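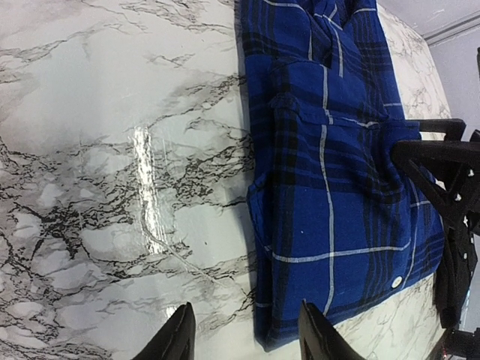
Fig. 1. Blue plaid shirt on the marble-pattern tabletop, folded lengthwise.

Folding Shirts on a Slick Surface
Project report, Household Textiles unit
Karabo Molefe

What I wanted to find out

Whether the surface you fold on makes a difference to how neat the fold is. At home we fold on the bed. At my aunt's place everything gets folded on a shiny table and her piles always look better than ours. So is it the table or is it my aunt. That was the question, more or less.

Materials

One long-sleeved shirt for the main runs, blue plaid with black bands and thin whitish lines. Glossy table, pale with dark veins (printed pattern, not real stone). A bedspread for the other half of the test. Ruler, 40 cm. Phone timer. Notebook.

Plaid was picked on purpose. The stripes work like a built-in ruler, if the fold is off the line goes off too. A plain shirt hides everything.

Method

Shake out, lay flat, smooth with both hands from the collar down. Left side to the middle, sleeve back on itself. Same on the right. Then hem up to the collar. I stopped after the lengthwise folds every time to measure, then did the last fold. Measured width at the top and at the bottom of the column. If the two numbers match it's a good fold.

7 folds on the table, 7 on the bedspread. Should of been more but the table was needed for dinner.

Results

Table: average time 47 seconds. Bedspread: slower every time but I forgot to restart the timer on two of them so I'm not giving an average.

Width – table folds came out straighter on the long edge. In Fig. 1 the left side is fairly straight all the way down to the point at the bottom. The lower right is wider and rounds off at a slant. And the top is bunched up and twisted, deep creases. That twisted bit was the biggest problem in the whole project. Top and bottom widths never matched on any fold, either surface.

The whitish stripe down the middle of the panel is useful. It shifts a little where it meets a crease, then goes on nearly to the hem. You can spot a shift like that without the ruler.

Problems

The cloth slides. Good for smoothing, bad for the second fold, since pulling one side over drags the rest with it. Holding the hem down with a forearm helped. A book on the hem helped more but then its in the way.

Glare off the gloss made it hard to read the ruler near the window. Moved the ruler, didn't move the table.

Also I got better at folding as I went along, and the table runs were all second. That's a real flaw. Should have alternated. My lab partner pointed this out on Friday when it was too late.

What I think

Hard surface gives a straighter edge. Does not fix the collar end, that's down to how you smooth it at the start. My aunt does the collar first and buttons the top button, which I didn't do.

Next time

Alternate surfaces. Button the shirt. Try a towel under it to stop the sliding. Use more than one shirt, maybe a heavier one.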